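# Storing artificial flowers without squashing them?

I've got red roses and pale blue hydrangeas to put away and I'm using clear plastic boxes so I can see what's what.
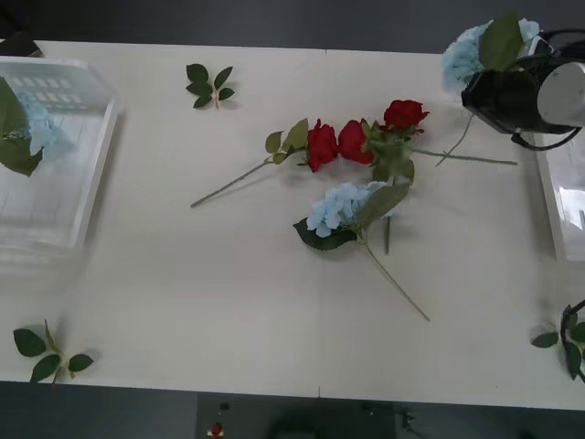
Can roses and hydrangeas share a box, or do they need one each?

Give them one each if you've got the boxes. Hydrangea heads are big and soft and they go flat on whichever side gets leaned on, and rose stems are just the thing to do the leaning.

That's what my sister reckons, anyway, and I'd like a second opinion before I buy more boxes. They'll be in the loft from May until the autumn. Do I need tissue? And what do I do about stems that are too long – bend them or snip them?

– Rania El Ouafi

**lonance_lil**

I'd go with your sister. I do the flowers for a little tea room and keep 34 stems in the cupboard under the stairs. Roses go in head to tail, so the blooms aren't all bunched up at one end and the lid shuts properly. A bit of scrunched tissue round each hydrangea, nothing under the leaves, they spring back.

Bend long stems if there's wire in them, in one big loose curve. I snipped mine the first year and then they were too short for the tall Lomum vase, very annoying!! Blow the dust off first with a hairdryer on cool.

Lofts get hot in summer, mind. Mine went up there once and the glue let go on 9 of the heads. Bottom of a wardrobe is better if you can spare it.

**petey_b**

just chuck them in a bin bag and hang it on a hook, mine have been fine

**Rania El Ouafi**

Thanks both. Wardrobe it is, and I'll try the head to tail thing tonight – not brave enough for the bin bag!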